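Sallov Automation – update for current and prospective customers, 21/12/2021. Thread follows.

The Clikness service kit is now open for orders. It pairs a two-finger gripper and wrist camera with our module-handling software, for use on rack-mounted electronics.

Each kit ships with finger plates, a mounting flange, cabling and 26 stored handling routines. Customers may add their own routines without a separate license.

Approach angle matters a great deal in rack work. The wrist view lets an operator check finger position against the module and its latches at close range.

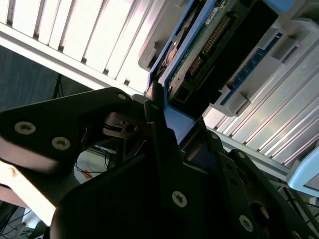
Gilang Pillai replied to ask whether the kit can be fitted to an older arm, and whether the fingers can be replaced on site or must be returned to Sallov.

Thank you for the question. Older arms are supported where the flange pattern matches. Fingers may be replaced on site – a hex key is supplied – and spare sets are held at our Brovness depot.

The trial period is 40 days. Kits returned complete within that time are refunded in full, less shipping.

Orders confirmed now will be shipped in January. Please quote reference 94 when contacting the sales desk.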